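Working notes + data card for the Brondbridge furniture list. Started by Ghazala B., mostly typed by me (Usman) between other things. Fix what you find.

# brondbridge-seating

List of every seat, screen and soft thing in the Brondbridge shared rooms, with color, finish, condition and where it lives. One row per item. Pictures go with the rows where we have them.

**Status:** usable, not finished. Upstairs is done. Ground floor done except the long room. Store room half done.

**Last full pass:** October 26, 2018

## Why there is a list

We order covers and spare parts from Junex and they want color and finish every time. Before this it was three different spreadsheets and a notebook of Amna's, and the notebook had the best info. All of that is merged in now. Where they disagreed I went with the notebook.

Also insurance. They asked for it in May, they got a version of it.

## What's in the folder

```
brondbridge-seating/
 items.csv
 rooms.csv
 colors.md
 repairs.csv
 photos/
 old/
```

- `items.csv` - the main thing
- `rooms.csv` - room codes and who holds the key
- `colors.md` - agreed color words, read before adding rows
- `repairs.csv` - what got sent out, what came back
- `old/` - the three spreadsheets as they were. Don't edit. Don't delete either, Ghazala Soomro still looks things up in there

## Columns in items.csv

| column | what goes in | notes |
|---|---|---|
| `item_id` | room code, dash, number | never reuse a number |
| `type` | chair, stool, bench, screen, cushion, other | lower case |
| `color_main` | one word from `colors.md` | biggest area wins |
| `color_second` | same, or blank | |
| `finish` | glossy, matte, fabric, mixed, unknown | |
| `holes` | y / n | perforated panels, for the cleaning people |
| `condition` | 1 to 5 | 5 is like new |
| `moved` | y / n | y if it isn't in its home room |
| `photo` | file name or blank | |
| `note` | anything | keep it short pls |

Blank means not checked. Put `unknown` if you checked and couldn't tell. These got mixed up a lot in the first version, I've cleaned upstairs but not the rest.

## Color words

Biggest source of arguments so it gets its own section.

- **gray** covers silver-gray, pale gray, dull gray. We had separate words and people used them for the same seat depending on the light
- **red** and **orange** stay separate. If it looks orange-red at the side and darker elsewhere, call it by the biggest area and write the rest in `note`
- **beige** includes cream, sand, oatmeal (sorry Encarnación)
- **teal** is allowed. Dark teal is still teal
- **navy** is not blue. Blue is blue
- prints: main color of the print, then `patterned` in `note`

Glossy things pick up reflections. A white patch on a shiny surface is not a second color, look from another side before writing it down. Four or so rows had `color_second = white` for no reason, gone now.

## Condition scores

Amna's scale, unchanged from the notebook:

- 5 - like new
- 4 - light marks
- 3 - marks you see from the door
- 2 - needs a repair, still ok to sit on
- 1 - take it out of the room today

Anything scored 1 or 2 also gets a line in `repairs.csv`. Swati covers score on the cover only, not the base, the covers come off and get swapped.

## Rooms

Codes are in `rooms.csv`. The ones people ask for:

- `LR` long room
- `WS` window side, same floor as LR but counted on its own
- `ST` store
- `UP1`, `UP2` upstairs

Window side is the hard one. Bright glass behind everything, colors go dark against it, and stuff gets left there: clothes, cables, bits of packaging, bags. None of that gets a row. Only what belongs to the room. 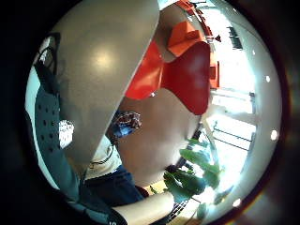

*Mixed colors by the window: gray, red, beige, some orange, teal panel at the left.*

For pictures like that one use the same rule as everywhere, one row for each piece of furniture and only if you can say what type it is. Red molded shape = probably chair, so `type = chair` with a `?` in the note till someone goes and looks. Teal panel with the small round holes gets `holes = y`.

## Known problems

- LR benches have no ids yet. 19 rows in there start `LR-TMP`, need real numbers
- Brenditora stools are down as both `stool` and `chair`. Should be stool. Half fixed
- `moved` was added late so old rows are blank, doesn't mean n
- some dates in `repairs.csv` are day first, some month first. Check against the Junex paperwork before trusting one
- photo names with spaces break the link column, rename with a dash
- cushions: nobody agreed if a pair is one row or two. It's two. I have decided

## Adding or changing rows

1. Pull the latest copy, don't work from the one in your email
2. Room order, then number order
3. Save as csv, not the spreadsheet format. It keeps coming back as the spreadsheet format
4. Tell Encarnación if you add a color word, she keeps `colors.md`

File falls over in the old viewer past 3000 lines. We're nowhere near but don't paste the `old/` stuff in.

## Who to ask

- colors, wording: Encarnación Marín
- condition scores, repairs: Amna Rizvi
- room codes and keys: Ghazala Butt
- old spreadsheets: Ghazala Soomro
- broken csv, this readme: Usman Soomro

## To do

- [x] merge notebook
- [x] upstairs finishes
- [ ] LR ids
- [ ] window side, second look at anything with a `?`
- [ ] store room back wall, have to shift the stacked stools first
- [ ] ask Junex if they want teal seperate from green on the order form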